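**Test kitchen notebook — October, cold soups and skewers**
Entry by M. Grecu, Falunent kitchen

Purpose of this entry: to record the third round of work on the chilled cucumber soup and the first full round on the marinated chicken skewers. Both recipes are intended for the Valum collection. Earlier rounds are recorded in the previous notebook and are not repeated except where a quantity has changed.
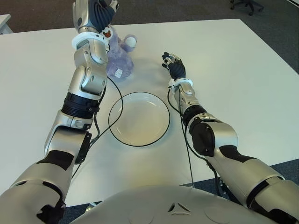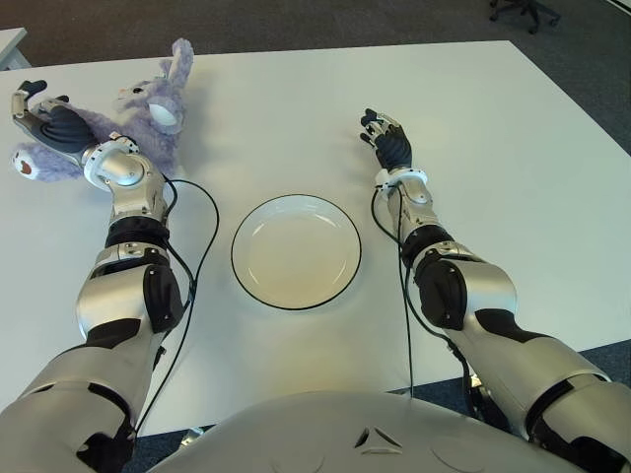 **1. Chilled cucumber soup**

The base remains as agreed: cucumber, plain yogurt, stale white bread, garlic, olive oil, sherry vinegar, salt. Round two was judged too thick and too sharp. The following changes were made.

- Bread reduced from 90 g to 40 g, crusts removed, soaked in cold water and squeezed by hand.
- Vinegar reduced by half and added at the end, after chilling.
- Cucumbers peeled in strips, leaving part of the skin for color.
- Garlic blanched once in boiling water before blending.

The blanched garlic is the most useful change of the three rounds. Raw garlic grew stronger overnight in both previous batches, and by the next morning it covered the cucumber completely. The blanched version held steady. I recommend that it be written into the method without an alternative.

The reduced bread gave a soup that pours easily from a jug. Gautier's note from last month asked for "something to drink from a glass," and this meets the request. Those who prefer a bowl may find it thin. A spoonful of diced cucumber and a few torn mint leaves in the bottom of the bowl corrected this to my satisfaction.

Salt should be checked again after chilling. The batch tasted correct at room temperature and flat when cold. It needed a further generous pinch.

The oil should go in slowly with the blender running. When it was added all at once (second jug), it rose to the top within the hour and had to be blended again before tasting.

**2. Chicken skewers**

Thigh meat, boned and skinned, cut into pieces of even size. Marinade of yogurt, lemon zest, grated onion, cumin, sweet paprika and salt. No lemon juice was used in the marinade. It was squeezed over at the table.

Two marinating times were compared: 40 minutes, and overnight. The overnight meat was softer, and two tasters described it as mealy. The short marinade gave a better bite, although the seasoning stayed near the surface. An intermediate time of three hours should be tested before the recipe is passed to Clokex for editing.

Grilling notes:

1. The grill must be fully hot before the meat goes on. The first set of skewers went on too early and stuck to the bars.
2. Wipe off the heavy marinade. Thick patches of yogurt burned before the chicken was done.
3. Total time was 11 minutes, turned every two or three minutes. The center of the thickest piece was checked with a thermometer and brought up to 165°F before any skewer was taken off.
4. Rest the skewers under loose foil for five minutes.

Metal skewers performed better than wooden ones. The wooden ones had been soaked as directed, and the exposed ends charred all the same. If the published recipe calls for wood, the meat should be pushed closer to the ends.

Red onion wedges between the pieces of chicken were not a success. They were still hard when the meat was ready. I propose that the onion be grilled separately, in thick rounds, and served alongside.

**3. Scoring**

Scores are out of 100, averaged over all tasters present.

| Dish | Previous round | This round |
|---|---|---|
| Cucumber soup | — | 90 |
| Skewers, short marinade | — | 86 |

The score sheets for round two of the soup were not kept, and the column is left blank. Colleagues are asked to file the sheets in the gray folder on the same day as the tasting.

**4. Outstanding**

- Skewers with a three-hour marinade, same grill, metal skewers only.
- Soup with goat yogurt, at Gautier's request. I expect it will need less vinegar again.
- Flatbread to serve with the skewers. The current dough is satisfactory but slow, and a version with baking powder has been suggested.
- Confirm with Valum whether quantities are to be given for four or for six. All figures in this entry are for six.
- Order cumin seed. The ground cumin in the spice drawer has lost most of its scent and should be replaced before the next round.

The remaining soup was divided into two covered jugs on the lower refrigerator shelf, for tasting again tomorrow at 10 a.m. Please do not stir before then, as I wish to see whether the oil has separated.

Margareta Grecu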